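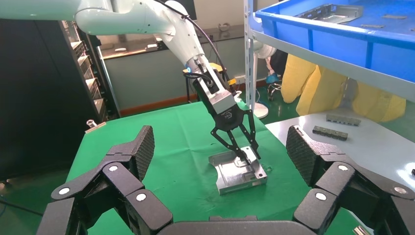 Losow is looking for a part-time parts sorter, someone who can take a bench of machined metal and make sense of it by closing time. You will meet flat aluminum pieces with raised rims and recessed pockets, gray blocks with a row of small notches, and the green cloth, which wrinkles however you lay it. A blue bin on the shelving is as fancy as our storage gets.

The work: wipe each part, check it against the drawing, tag it, put it where the next person will look for it. Some drawings were made by Gyula Sárközi, whose sevens and ones are a matter of opinion. You get used to it.

You need decent eyesight, patience, and closed shoes. Experience with calipers is nice. Opinions about calipers we already have.

Hours: 10 a week to start, more in March if the Metar order comes through. Mornings preferred, coffee provided, quality of coffee not guaranteed.

Write a few lines to Magdolna Fülöp by December 19, 2025, and mention bench job 245. No cover letters about passion, please.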